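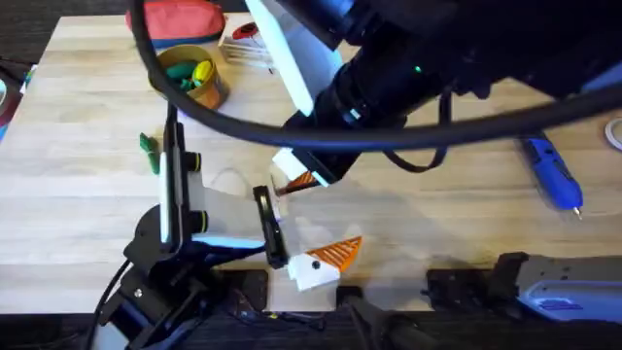 Open day walk-round: two-arm table, Trotgate hall
Checked on 1 May 2020, before the doors opened and again after lunch
Form 609, visitor areas and live demonstrations

I did this one on my own with a clipboard and a cold tea, so please forgive the handwriting that somebody is going to have to type up. Ticks are ticks. Where I've written "see comment", do read the comment!

1. Table and floor

Table stable, doesn't rock when both arms move: YES
Clamps tight along the front edge: YES
Comment: I went along these by hand, morning and afternoon. One took another quarter turn after lunch. Nothing to lose sleep over, but put it on the daily list.

Floor under the front edge clear: NO, see comment
Comment: thin wires and little bits lying about down there, right below the clamps. It's behind the rope so no visitor is going to trip on them, but one of us might. I asked for a sweep and for the wires to be gathered up before the Sterham school group arrived.

2. Cables

Arm cables free to move through the full reach: YES, see comment
Comment: the big black one makes a very generous loop over the table. It never snagged while I watched, and I watched the whole routine twice. I'd still like a clip on it. The Brovham crew said they had clips in the van. Did they come in from the van? They did not.

Mains leads taped down on the visitor side: YES

3. Stopping the arms

Stop button within reach of the operator: YES
Stop button tested with both arms moving: YES
Second button at the rope end tested: YES
Comment: both good, both arms stopped smartly. The second one is the button we asked for in December and I'm very pleased to see it — thank you to whoever nagged for it.

Operator at the table for the whole demonstration: YES
Comment: we had 536 visitors through the hall, which is a lot of questions to answer with one eye on a robot. Two operators next time, please, one to talk and one to watch.

4. Tools and things on the table

Only the items for the demonstration within reach of the arms: see comment
Comment: it's a craft table, so there's always going to be a bit of clutter, and visitors do like seeing the cup of toys and the zipped pouch. I'd move the tool with the flat metal blade, though. It was lying at the back with its red handle showing, and a red handle says "pick me up" to anybody under ten.

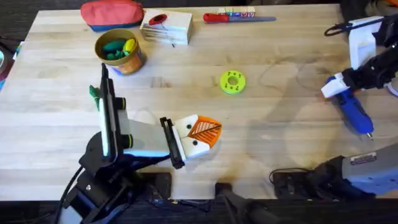
Item 4: bird's head in the left gripper, blue tool in the right, bladed tool along the back.

Heated tools: see comment
Comment: treat any glue gun as hot, plugged in or not. I want a proper stand for it, and a card facing the rope that says so in big letters. The Ríos handout has a line about it on the back page, but people fold those up and put them in their pockets (I did).

Small parts kept away from little ones: YES
Comment: the rope is far enough back that a small arm can't reach the table. I tried it with my own, which isn't small, and could only just brush the edge.

5. Visitors

Rope and posts in place: YES
Way out clear and signed: YES
Noise comfortable at the rope: YES
Comment: lovely and quiet. I could chat over it without raising my voice. The bird's beak got a lot of love from the front row, so expect people to lean in. A strip of bright tape on the floor would help them keep their toes back.

To put right

Sweep under the front edge — same day
Clip for the big cable — before the next demonstration
Stand and card for the glue gun — before the next demonstration
Bladed tool off the table when not wanted — from now on
Floor tape at the rope — when somebody's going to the shop

Result: PASS, with comments. I'll come back and look at the cable clip myself.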